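Household and Shop-Floor Robots: Frequently Asked Questions
Prepared by the Niltenari Center for Applied Automation
Last reviewed 6 May 2024

The Center receives many inquiries from households, small manufacturers and repair shops that are considering a robot. The answers below reflect our own testing program and will be revised in October.

Can a robot do general household chores yet?
Only in part. Machines built for one task, such as vacuuming a floor, are well established. A single machine that can clear a table, fold a shirt and put away groceries in an unfamiliar home is not something the Center can recommend for purchase at this time.

What about shop-floor work?
The position is better, provided that the parts are always the same and always arrive in the same place. Our partner workshop in Gresuvar has used automated part loading for 11 months. Its staff still handle mixed bins and small orders by hand.

Why is it difficult to put a peg in a hole?
A person feels when a peg is slightly tilted and corrects it without thinking. A robot must detect the tilt, decide what it means and adjust its grip, often while its own fingers block its view of the part. The same skill is needed to plug in a lamp or seat a shelf pin. For this reason the Center uses board work with pegs, blocks and round parts as a stand-in for a wide range of chores.

What does the board work look like?
The setup uses two arms with jointed hands and a white board that carries blue parts and raised plates. Some of the plates have holes, and outlines are marked on the board itself.

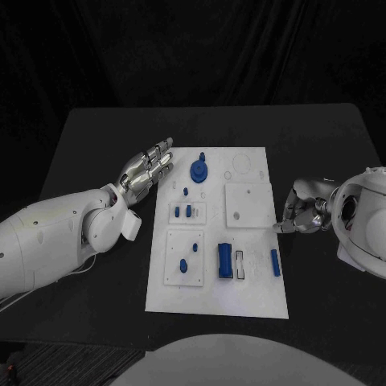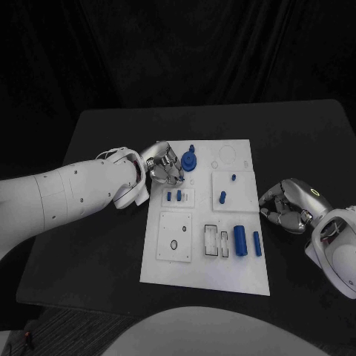
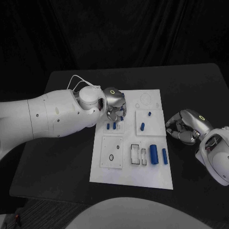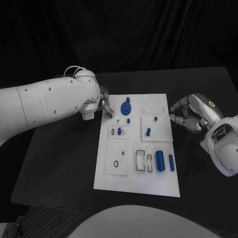 Board work with two arms. Blue parts and fixture plates on the white board.

How is the Tondo test scored?
Tondo is the Center's name for its series of board and bench tasks. Each attempt is recorded as complete, partly complete or failed. A part that is seated but not fully pressed down counts as partly complete. The current series consists of 749 attempts, divided among 4 groups of tasks. Results are released by group - we do not publish a single overall score, as it would hide large differences between easy and hard tasks.

Are two hands better than one?
For many chores, yes. Opening a jar or holding a plate steady while fitting a part to it calls for a second hand. Two arms must also be kept from striking each other, and this adds to setup time. Shops that only move parts from one tray to another will generally find one arm sufficient.

Does a robot hand need fingers?
It depends on the work. A simple two-sided grip is easier to maintain and is suitable for boxes and blocks. Hands with several fingers can hold a wider range of shapes, but they have more joints to service. Applicants should list the objects they handle most often before asking for advice on this point.

Can my business send in a task for review?
Yes. The Sachdeva Fund supports the review of up to 200 tasks in each program year. Please submit a written description of the task, the size and weight of each part, and the time a trained worker needs to complete it. Samples should not be mailed until they are requested.

Will a robot replace my staff?
The Center does not give staffing advice. In the reviews completed to date, workers continued to be needed for setup, inspection and clearing jams.

Is it safe to work next to one?
Safety depends on the particular machine and the way it is installed. A written risk assessment should be finished before any person works within reach of a powered arm. Homes with small children should not operate an arm of this kind - the Center makes no exceptions to this guidance.

Where should further questions be sent?
Please use the inquiry form on the Contact page and select "Task Review" or "General." Inquiries are answered in the order received.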